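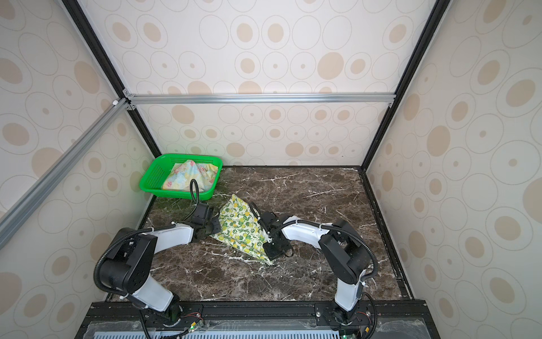
The bag problem

Most households have a bag full of bags. It hangs from the pantry door or sits squashed under the sink, and once cloth bags took over from plastic ones it got heavier and harder to shut.

Maribeth Manalastas has been sewing cloth shopping bags for Gruststead, a small market label, since she gave up teaching. She reckons she has made more than 1000 of them and that a good share are lying in car boots.

"People buy a nice one, use it twice and lose it," she says. "Then they're at the checkout buying another."

Her own system is a basket. A yellow lemon print with green leaves goes in beside pale blue pastels, and whichever bag is nearest the top is the one that goes to the shops. She doesn't fold them into neat squares. She tried that one winter and found she never refolded anything after the first week.

The basket matters more than the folding, she says. A rectangular one sits flat in a corner, and perforated sides let air through to the cotton. A bright colour such as green is easy to spot when you are half out the door. Keep it low enough for children to reach and they may even put a bag back.

Rodel Layug runs the laundry at Dalisay, a guesthouse with 24 rooms, and washes cloth bags by the load. Guests borrow them for the beach and return them full of sand. His advice is to turn each bag inside out over the bin, shake it hard and pinch out the corners, where crumbs and grit collect.

Printed cotton gets a cold wash at Dalisay, with darks kept separate. Bags that have carried meat are washed on their own in warmer water. Everything is dried on the line in the shade, hung by the bottom seam so the handles don't stretch.

"Make sure they're dry before they go in the basket," Layug says. "One damp bag and the whole lot smells."

As for how many to keep, Manalastas suggests enough for one big shop plus two spares. Her neighbour Rogelio Navarro, who is 73, gets by with three and has patched the handles on all of them. Bags past mending can be cut up for dusters, and the handles make decent ties for tomato plants.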